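The railcar at the end of the Sestel branch

Ferdinand Eder keeps his timetables in the bread drawer. The bread lives on top of the fridge, where it has apparently been since he retired from the Tririne & Lundero Railway, and he sees no reason to disturb either arrangement. He has agreed to talk for an hour about railcar 20, on the condition that I do not call it charming.

"It was a bus that had been given bad news," he says. "People see it painted up now and go all soft. They should have tried starting it at 4 in the morning in November."

Number 20 was one of two diesel railcars the line bought from the Schnyder works when the steam-hauled mixed train to Sestel had begun losing more money than was considered polite. The branch left the main line at Lundero, climbed through wheat and then through nothing much, and stopped at a platform with a water tank and a goods shed. On a good day it carried schoolkids, cream cans and the mail. On a bad day it carried the mail.

Eder joined as a junior in the Lundero shed and was driving the car a few years later, mostly, he says, because the senior men wouldn't. There was a feeling among them that anything without a firebox was a kind of tram. One of them used to get down and walk around the car before each trip, slowly, as though hoping to find the rest of it.

"They'd earned their big engines and they weren't going to finish up in a thing with a gearstick. I didn't mind. It had a heater. Well, it had a switch marked heater."

The colours are what people ask him about most. Number 20 arrived in maroon with a cream band, the builder's choice, and the railway left it alone until the first repaint. Then somebody in the Tririne office decided the whole fleet should be green. The car went through the paint shop in a shade that matched none of the carriages, came out with its number in the wrong spot, and had to go back. Eder has a low opinion of the green. He has a lower opinion of the yellow ends that followed, although he concedes the yellow had some effect on cattle.

The restored car wears maroon again, and he approves, with reservations. The cream band is too narrow. He has told the museum this in writing.

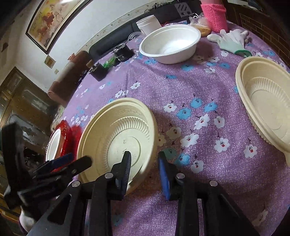
The purple tablecloth with its white and blue blossoms.

Nathalie De Smet has read the letters. She runs the workshop at the Lundero museum and spent four years of weekends putting the railcar back together, and when I ring her on Tuesday she has the band measurements within reach.

"Ferdinand is working from memory and I'm working from the builder's drawing," she says. "The drawing could be wrong. I've told him that. It seemed to cheer him up."

The car came to her without an engine, the original having been sold to a farmer who wanted it for a pump. The gearbox was still there, seized. The seats had gone to a football club, which gave most of them back after some negotiation and a plaque. What she did have was the body, number 1177 stamped on the frame, and it was in better shape than anyone had a right to expect from something parked behind a silo.

Finding another engine took longer than fitting it. The one she settled on came out of a road grader and is, she admits, a cousin of the right thing. "It sounds correct from the platform. If you're standing beside it with your eyes shut and you used to drive it, you'll know. So of course he stood beside it with his eyes shut."

I put this to Eder, who doesn't deny it.

"It's too smooth," he says. "The old one had a knock on the climb out of Lundero, just past the second crossing. You'd set your watch by it. I rang the works once and they said it was normal, and I said normal for what, and they said they'd send a man."

Did they send a man?

"They sent a brochure."

He drove the last regular service himself. There was no ceremony he can recall, although a woman at Sestel gave him a fruitcake and asked whether he would be back on Monday. He had to tell her no. The rails beyond the wheat silo were lifted the following year, and the station building went by road to somebody's property, where it is now a place to keep hay. He has been to see it. They've kept the ticket window.

De Smet hopes to have the car running to the silo and back next season, once the sleepers on the remaining section have been passed. She has asked Eder to ride in the cab on the first trip. He told her he would consider it, then rang back within the hour to ask which end would be leading.

He also wanted to know about the heater. She has wired it up, she says, and it works. He is yet to be convinced that this is authentic.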